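Moving the blog off the old host
16/02/2024

The blog has been on Tuvik since the start of the month. The old host, Dister, raised its renewal price again, and the plan no longer included nightly backups, so I exported everything and left.

The export came to 2,839 files. Most were resized copies of the same uploads, which Dister generated on its own and never cleaned up. I deleted the copies, kept the originals, and let the new build script make one size for each post. Build time is now 12 seconds – it was closer to a minute with the copies in place.

Two things broke. Links with a trailing slash returned a 404 until I added a redirect rule, and the feed listed every post as new. If your reader showed you five years of old entries in one morning, that was the feed. The IDs are fixed now and should stay put.

A brown leather sofa, a bunk bed and a yellow armchair: 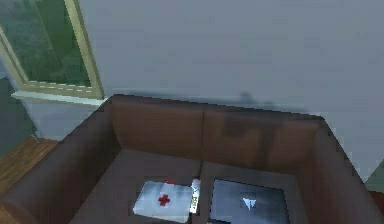
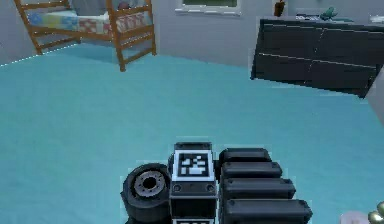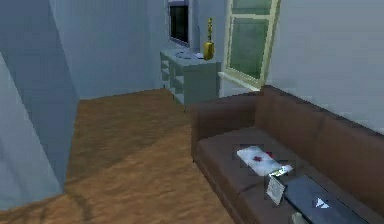
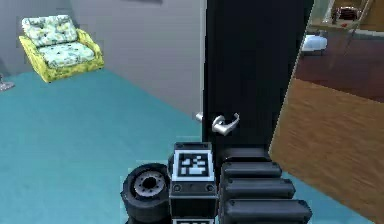 Pacheco wrote in to say that the feed still sends the wrong time zone, and that posts show up five hours early in at least one reader. The same message asked whether the old category addresses would come back, as a few of them were bookmarked.

The time zone was a default in the build config. I have set it by hand and rebuilt. The category pages are a bigger job, as the old addresses used numbers and the new ones use names. I have the mapping in a text file and will add the redirects before the end of February. Comments stay off until that is done.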